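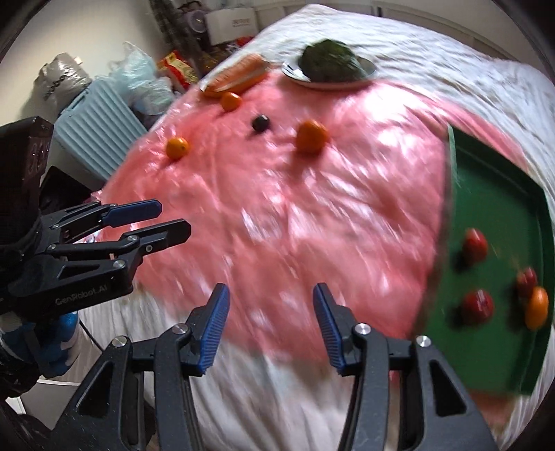
Re: Play food storage - trays or bags?

Chidubem Ogbonna wrote:
> We have 79 pieces of play food in one bag and the small fruit always
> ends up at the bottom. Has anyone settled on a way to sort it? I was
> going to split by color. Also, does washing matter for pieces that
> stay indoors?

Color splits did not hold up for us. Orange covers both the small citrus and the carrot, and those differ too much in length to share a shallow tray. I sort by size first, then by type.

Current method:

Spread a fluffy blanket on the bed and tip everything out on it. Round pieces stay put on the pile and don't roll off the side. Small red fruit goes in a green tray with raised edges. Plates and spoons are stacked separately, after the food is done. Long vegetables go in last, laid flat.

A full sort takes me 20 minutes. The Stenulen boxes hold 49 of our pieces with the lid closed; the rest go in a drawstring bag.

On washing - yes, indoors too. Lukewarm water, a drop of dish soap, then air dry on a towel. Ridged pieces need a soft brush in the grooves. Anything with a seam should not be soaked.

Nantana Khunthong posted box measurements in September, see the archive.

Kenneth Layug

2 replies | 0 shares
Contact the list owner | Back to top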